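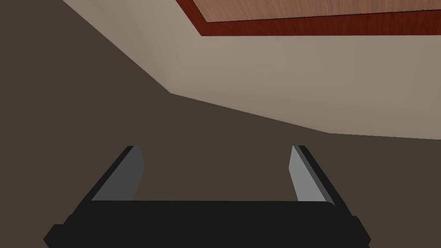 Hiyori Okabe, redactora de la sección infantil

Imprimir | Enviar por correo electrónico

¿Por qué nos contesta la montaña?

El verano pasado, en julio, fui con mis sobrinos a las canteras de Tamdale. El pequeño gritó «¡hola!» con todas sus fuerzas y la pared de enfrente le contestó «¡hola!». Se quedó mudo del susto (¡le duró muy poco!) y luego se pasó la tarde entera gritando nombres de postres.

Lo que oía era el eco, o sea, su propia voz de vuelta. Cuando hablas, el aire que sale de tu garganta tiembla, y ese temblor va empujando el aire de al lado, y ese al siguiente, como cuando en una fila alguien da un empujoncito y llega hasta el último. Si el temblor se topa con una pared grande y dura, rebota igual que una pelota y una parte regresa a tus oídos.

El sonido corre muchísimo: en un segundo recorre más de trescientos metros. En Tamdale la pared estaba a 211 metros de nosotros, así que el «¡hola!» tenía que ir y volver, y tardaba algo más de un segundo. ¡Da tiempo a poner cara de sorpresa!

¿Y en tu cuarto? Pues ahí también rebota tu voz, pero las paredes están tan cerca que vuelve enseguida y se mezcla con lo que estás diciendo. Además, las cortinas, la ropa y el colchón se tragan buena parte del sonido. Por eso una habitación sin muebles suena tan rara - a mí me encanta cantar cuando hay mudanza.

Los murciélagos usan el eco para cazar de noche. Lanzan chillidos tan agudos que nosotros casi nunca los oímos, y según cómo vuelven saben dónde hay una polilla. Los delfines hacen algo parecido con chasquidos debajo del agua.

Si quieres probarlo, busca con un adulto un frontón o un muro grande al aire libre. Aléjate unos treinta pasos, da una palmada seca y escucha. Luego acércate poco a poco, palmada a palmada, hasta que ya no puedas separar el eco del golpe. A mis sobrinos les salió mejor con dos tapas de cazuela - yo acabé con dolor de cabeza.

Imprimir | Enviar por correo electrónico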